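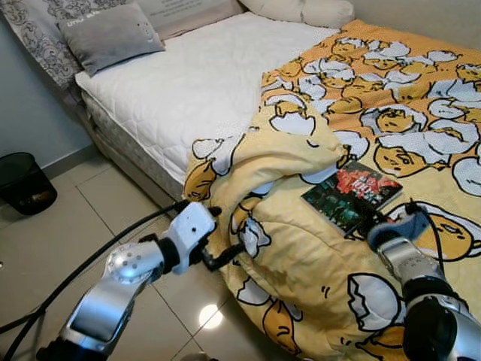 Brenda Acuña wrote:

I have been following the Villalba thread since February and I am about to order parts for a second arm. Before I spend the money I want to know two things. First, did you keep the cables on the outside of the arms, and do you regret it? I ran mine inside on the Hastport and had to take the whole wrist apart to change one connector. Second, is soft stuff worth trying at all with two-finger grippers? Mine is fine with blocks and hopeless with towels.

Also, please post the wrist camera settings if you have them. The ones in the old Trostholm notes don't work for me.

Brenda

Hi Brenda, hi all,

Cables are still outside on both arms. I don't regret it. Changing the right gripper cable took me 10 minutes last time, with no wrist teardown. The price is slack. If you leave too little, the last joint stops early. If you leave too much, the loop catches on whatever you are working over, and bedding is bad for that. I tie the cable down at the forearm and leave a single loop past the wrist. Check the loop with the wrist turned all the way both ways before you tighten anything.

On soft stuff, yes, but go in expecting a lot of misses. I logged 100 tries at taking hold of the edge of the comforter. The first round of settings was poor, mostly because I was closing the fingers too high. What helped was coming down until the fingers pushed into the fabric a little, then closing slowly. A thick fold is easier than a flat edge. A tight quilted pad is the worst thing I have tried, and I have stopped trying to grip it.

The wrist camera is the part I am least happy with.
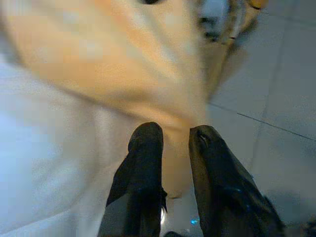 Photo: Renato Aravena, wrist camera, Villalba build log

Up close it gives me color and rough shape and not much more. The focus is fixed and set too far out. At that range I can't get any print or texture off the fabric, only a peach blob between the fingers. I have been treating it as a check on whether something is between the fingers and leaving the planning to the head camera. Thenmozhi Kurup suggested refocusing the lens by hand and putting a drop of glue on the thread. I will try it on one arm first.

Settings for now: exposure locked, auto white balance off, gain as low as the room light allows. The picture is grainy anyway. I suspect the trouble with the Trostholm numbers is that they assume daylight.

Hard objects go much better. Books are good practice if you pick them up by a corner and don't squeeze much. A book on bedding will move when you touch it, so the approach has to be slower than it would be on a table. 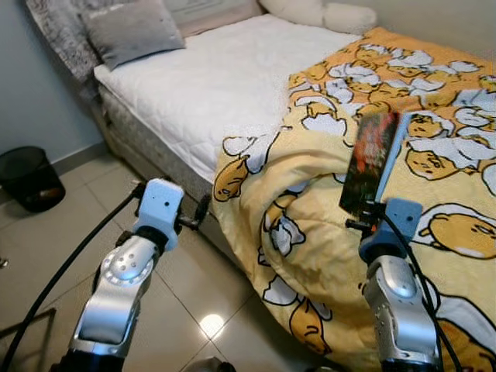

Does the second arm have to be the same model as the first?
It doesn't have to be, but matching arms let you share spare parts and one calibration routine. I would only mix them if you already own the odd one.

Small bottles were next. Out of 100 pickups with the final settings I got 93. Most of the misses were the bottle rolling before the fingers closed, and 3 were my own fault for starting with the wrong home position. Try closing near one end, where the bottle has less room to swing, and keep the other arm still while you do it. I had both arms moving at first and could not tell which one had shaken the mattress.
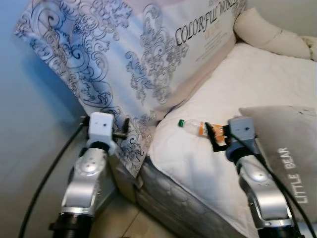
How do you stop the two arms from hitting each other?
A line down the middle of the work area in software, and each arm stays on its own side unless the other one is parked. It is crude and it costs reach, but I haven't bent a finger since I put it in.

Eulalia Salinas asked off list for the finger pad drawings. They are in the Botden folder under grippers, the later of the two files. The earlier one has the screw holes too close together, so please don't print it.

Brenda, if you order the arm this month, tell me which connector it ships with. I have a bag of the old type I can mail you.

Renato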